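Walking to Dawber: an interview with Brenda Marsden

Each December the pupils of Ridell School walk over the hill to the burial ground at Dawber, where the men and boys killed in the pit explosion are buried. We spoke to the woman who has led the walk from the start.

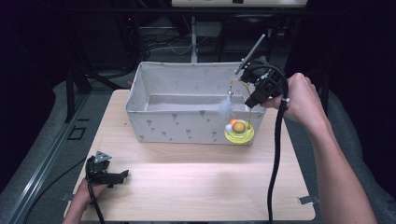

Brenda Marsden says she would prefer it if people stopped calling it a march. "It's a walk. A march is when you want something from somebody. We go there, we read the names, we have soup and we come back on the bus."

She taught history at Ridell for most of her working life and still goes in one morning a week, on a Thursday, to help the older pupils get ready. The preparation starts in September. Every child who is going is given a name from the burial register and has to find out what they can about that person before the walk.

"Some of them get a lot," she says. "If you get one of the deputies there's a newspaper piece, there's the inquest, there may even be a photograph. If you get one of the lads who worked the doors there's often only the age and the street. I had a girl come to me quite upset that she'd only got two lines to read out. I told her to read the two lines slowly."

The explosion at Dawber killed 71 people. It happened before the First World War, early in the morning, a short while after the shift had gone down. Most of the dead lived in Ridell, on the other side of the hill, and walked to work by the same track the pupils use now. The burial ground is at Dawber because the pit company owned the land there and offered it free of charge.

Marsden's own family came to Ridell later and she has no relative on the list. She says this has been held against her once or twice.

"There was a man who came up to me at the gate, the second year I think it was, and said what's it got to do with you. I said I teach the children who live in the houses. He came every year after that, mind. He carried the wreath until his knees went."

The first walk was a small affair. A lesson on the coroner's report had gone well, and a boy at the back asked where the men were buried. Marsden realised that she had been teaching the subject for years and had never been to look. She drove over that weekend and found the ground locked, with brambles up to the wall.

"I could see the tops of the stones and that was it. I went home and wrote to the parish, and the parish said it was the county, and the county said it was the coal people. That took up most of a year. In the end the vicar at Dawber found a key in a drawer."

She took one class that December. They cleared a path to the central stone, read the names and came home wet through. The next year the other classes in the same age group asked to go. Last December 118 pupils went, with staff and a good number of parents, and the road had to be closed for a while where the track crosses it.

The new monument has been there for six years. The old central stone had no names on it, only the name of the company and a verse from the Psalms, and several families had wanted something better for a long time. The school raised more than £3,000 towards it through a sponsored silence, a concert and the sale of a booklet written by the pupils. The rest came from the families and from the quarry at Dalard, which gave the stone.

"They let us choose it," Marsden says. "I took four pupils over to Dalard and we stood in the yard in the rain looking at slabs. I would have had the smooth one. They wanted the rough one, because you could still see the drill marks down the side, and they thought a miner would know what those were. I gave way on that and they were right."

The names are cut in the order in which the men were brought out, which was a decision that caused some argument. A few families wanted them alphabetical so that brothers would stand together. Others pointed out that the rescue teams' own list was the only record made at the time by people who had been there. Marsden says she stayed out of it as far as she could, and that it was settled at a meeting she missed with flu.

One question has still not been answered. The register gives a surname, Ilari, with no first name, no age and no address. It does not appear in the census for Ridell or Dawber, and the inquest papers mention it once, in a list of lamps not handed back.

"We've had letters from all over. People have said Italian, Finnish, a misspelling of Hillary. One of my old pupils did a whole university project on it and ended up where we started. It's on the stone as it is in the register. Each year I give it to somebody who I think can stand not finding anything."

How do the pupils behave on the day? Marsden considers this for a time. Going up the hill they talk and eat sweets, she says, and she lets them. There is a stile at the top where the line slows down and most of them go quiet there without being told. The reading takes just under half an hour. The pupils stand in a half circle and step forward one at a time, and where there are more pupils than names they share, one reading the name and another the age or the street.

"I don't want them to cry. Visitors sometimes come up and say, oh, it was so moving, that lad was in tears. Well, he might have been cold. What I want is for them to say the name properly and get the street right."

Soup is served afterwards in the chapel schoolroom at Dawber. The recipe is leek and potato, and has been since the first year.

Marsden has now handed over some of the work. A younger member of the history department keeps the research files, which used to be in boxes in Marsden's spare room, and the bus booking has gone to the school office. She has kept the job of giving out the names. She does it from memory as far as she can, trying not to give the same one to a brother or sister in a later year.

She would like the track looked at before next winter. Two of the steps on the Dawber side have washed out and the handrail is loose at the bottom. She has written to the county, and the county has told her to try the parish.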